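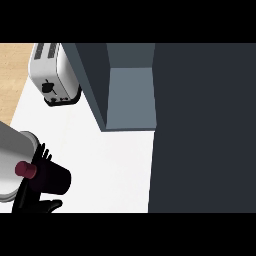
Silver-white toaster with two slots, on a white countertop (computer rendering).

Toast – sliced bread browned by dry heat. Eaten mostly at breakfast, usually with butter, jam or a savoury topping. Browning comes from the Maillard reaction, sugars and amino acids, begining well above the boiling point of water. Older methods: long fork at an open fire, later the grill. Stale bread browns faster, less water in it. Thick slices stay soft in the middle. Cold toast was once served in a rack – still is in some hotels.

See also: Crumpet, Rusk, Welsh rarebit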